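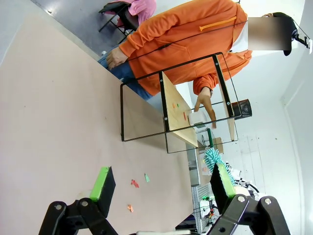 작업대에서 나무판으로 손을 뻗고 있는 모습. 접은 색종이 조각이 탁자 위에 놓여 있다.

미란다(Miranda) 탁상 작업 참가자 모집

갈비(Galby) 작업실에서 4월 한 달 동안 탁상 작업에 참여할 분을 모집합니다. 작은 물건과 접은 종이 조각을 탁자 위에 늘어놓고, 정해진 자리로 옮기고, 끝나면 치우는 일입니다. 모집 인원은 11명입니다. 경력은 보지 않습니다.

모집 개요
작업명: 미란다
주관: 갈비 작업실
장소: 러드소프(Rudthorpe) 건물 2층 작업실
기간: 4월 중, 참가자별로 일정 조율
한 회 시간: 100분 (중간 휴식 포함)
참가 횟수: 한 사람당 최소 네 번
참가비: 한 회당 삼만 원, 마지막 회가 끝난 뒤 한꺼번에 계좌 입금
모집 공고일: 2023년 3월 21일

하는 일
작업은 배치, 옮기기, 정리의 순서로 진행합니다. 회차마다 종이로 된 배치표를 한 장씩 드립니다. 배치표에는 어떤 물건을 탁자 어디에 둘지 그림으로 나와 있습니다. 글씨가 거의 없으니 그림만 보고 하셔도 됩니다.

배치할 때는 배치표와 똑같이 놓으면 됩니다. 자로 재지는 않습니다. 눈으로 봐서 맞으면 다음으로 넘어갑니다. 종이 조각은 접힌 면이 위로 오게 놓습니다. 조각이 벌어져 있으면 손끝으로 한 번 눌러 주십시오. 심하게 구겨졌거나 찢어진 조각은 쓰지 말고 따로 빼 두면 담당자가 새것으로 바꿔 드립니다.

옮기기는 탁자 위의 물건을 하나씩 집어 다른 자리에 두는 것입니다. 한 번에 여러 개를 집지 않습니다. 속도는 재지 않으니 평소 집에서 물건 치우듯이 하시면 됩니다. 서서 해도 되고 앉아서 해도 되지만 한 번 시작한 배치는 같은 자세로 끝까지 합니다.

정리는 탁자를 비우고 종이 조각을 색깔별로 봉투에 나누어 담는 일입니다. 바닥에 떨어진 조각도 주워서 같은 색 봉투에 넣습니다. 정리까지 끝나야 한 회가 끝난 것으로 봅니다.

이번 모집에 쓸 종이 조각은 모두 600개입니다. 첫 주에 오는 분들은 종이 접는 일도 조금 나누어 하게 됩니다. 접는 방법은 간단하고, 현장에서 견본을 보면서 하면 됩니다. 종이접기를 잘할 필요는 없습니다. 접기를 하는 날에는 옮기기 횟수를 그만큼 줄입니다.

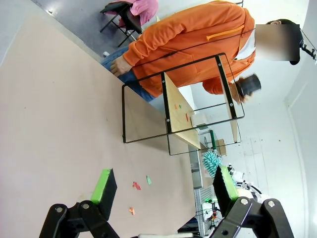

글 자를라스 코리건(Jarlath Corrigan) | 갈비 작업실 참가자 담당

작업실 안내
사진 속 탁자가 참가자가 쓰는 작업대입니다. 빨강, 초록, 주황 종이 조각은 상판 위에도 있고 바닥에도 있습니다. 조각이 작고 가벼워서 문을 세게 여닫으면 날아갑니다. 드나들 때 문을 천천히 닫아 주십시오.

탁자 위에 세운 검은 금속 틀은 손으로 밀거나 기대지 마십시오. 틀의 위치가 바뀌면 배치표와 맞지 않게 됩니다. 실수로 건드렸을 때는 혼자 되돌려 놓지 말고 담당자를 부르면 됩니다. 그 일로 참가비가 깎이지는 않습니다.

안쪽의 선반과 전선 쪽은 참가자가 만지는 구역이 아닙니다. 물건이 그쪽으로 굴러가더라도 직접 꺼내지 말고 말씀해 주십시오.

가방과 외투는 입구 쪽 보관함에 넣고 들어옵니다. 작업대 위에는 개인 물건을 올려놓지 않습니다. 휴대전화도 보관함에 둡니다. 급한 연락을 기다리는 분은 시작 전에 이야기하면 담당자가 전화를 받아 전해 드립니다. 물과 음료는 휴게실에서만 마실 수 있습니다. 종이가 젖으면 그날 쓸 조각을 전부 바꾸어야 합니다.

복장
편한 옷이면 됩니다. 소매가 많이 늘어지는 옷은 조각을 쓸고 지나가는 일이 잦으니 걷어 올릴 수 있는 것으로 입고 오십시오. 팔찌와 큰 반지는 빼고 작업합니다. 실내화는 따로 없고 신던 신발 그대로 들어옵니다. 굽이 높은 신발은 바닥의 종이를 줍기에 불편합니다.

지원 자격
만 열여덟 살 이상
한 시간 넘게 서 있거나 앉아서 손을 쓰는 데 무리가 없는 분
빨강, 초록, 주황을 구별할 수 있는 분 (안경이나 렌즈 착용 가능)
담당자의 간단한 설명을 우리말 또는 영어로 알아들을 수 있는 분
4월에 네 번 이상 올 수 있는 분

왼손잡이도 지원할 수 있습니다. 지원서에 주로 쓰는 손을 적어 주시면 그에 맞는 배치표를 준비합니다. 허리나 무릎이 불편한 분은 바닥 정리를 빼고 참여할 수 있습니다. 이것도 지원서에 적어 주십시오.

지난번 그루나드(Grurnard) 작업에 참여했던 분도 다시 지원할 수 있습니다. 다만 그때와 배치표가 다르므로 첫날 설명은 똑같이 들어야 합니다.

일정 조율
오전 첫 회는 11시에 시작합니다. 오후 회차는 신청자 사정에 맞추어 정합니다. 같은 사람이 하루에 연달아 참여하는 것은 받지 않습니다. 손이 피곤해지면 배치가 흐트러지고, 결국 다시 하게 되는 일이 많았습니다.

못 오게 되면 전날 저녁까지 알려 주십시오. 미리 알려 준 결석은 다른 날로 옮겨 드립니다. 연락 없이 빠지면 그 회차 참가비는 지급하지 않고, 두 번 빠지면 남은 일정을 대기자에게 넘깁니다. 늦게 도착한 경우 그날 남은 배치만 진행하며, 반 이상 했으면 참가비는 전액 나갑니다.

첫날 순서
처음 오는 날에는 참가 동의서를 읽고 서명합니다. 동의서에는 참여 조건과 유의 사항이 적혀 있습니다. 읽고 나서 참여하지 않기로 해도 괜찮습니다. 그 자리에서 돌아가셔도 되고 이유를 말할 필요도 없습니다.

서명한 뒤에는 연습용 배치표로 한 번 해 봅니다. 연습은 횟수에 들어가지 않지만 시간에는 들어갑니다. 연습이 길어지면 본 작업을 줄여서라도 정해진 시간에 끝냅니다.

지원 방법
러드소프 건물 안내대에 있는 지원서를 써서 안내대 옆 접수함에 넣거나, 갈비 홈페이지의 모집 게시판에서 양식을 내려받아 올려 주십시오. 지원서에는 이름, 연락처, 가능한 시간대, 주로 쓰는 손을 적습니다. 사진과 이력서는 받지 않습니다.

접수 순서대로 연락드립니다. 면접은 없고 전화로 일정만 확인합니다. 인원이 차면 게시판에 마감이라고 표시하고, 그 뒤에 들어온 지원서는 대기 명단에 올립니다. 대기 명단은 4월이 끝나면 폐기합니다.

자주 받는 문의
친구와 같은 시간에 올 수 있는지: 같은 날 신청은 되지만 작업은 한 사람씩 합니다. 기다리는 사람은 휴게실에 있으면 됩니다.

주차가 되는지: 건물 뒤편에 댈 수 있지만 자리가 적습니다. 대중교통을 권합니다. 주차비는 지원하지 않습니다.

접은 종이를 가져가도 되는지: 안 됩니다. 색깔별로 개수를 맞추어 두어야 다음 사람이 씁니다.

중간에 그만두면 참가비를 받는지: 끝낸 회차만큼 드립니다.

그 밖의 문의는 모집 게시판에 글을 남기거나 안내대에서 자를라스 코리건을 찾아 주십시오. 게시판 글에는 다음 근무일까지 답을 드립니다.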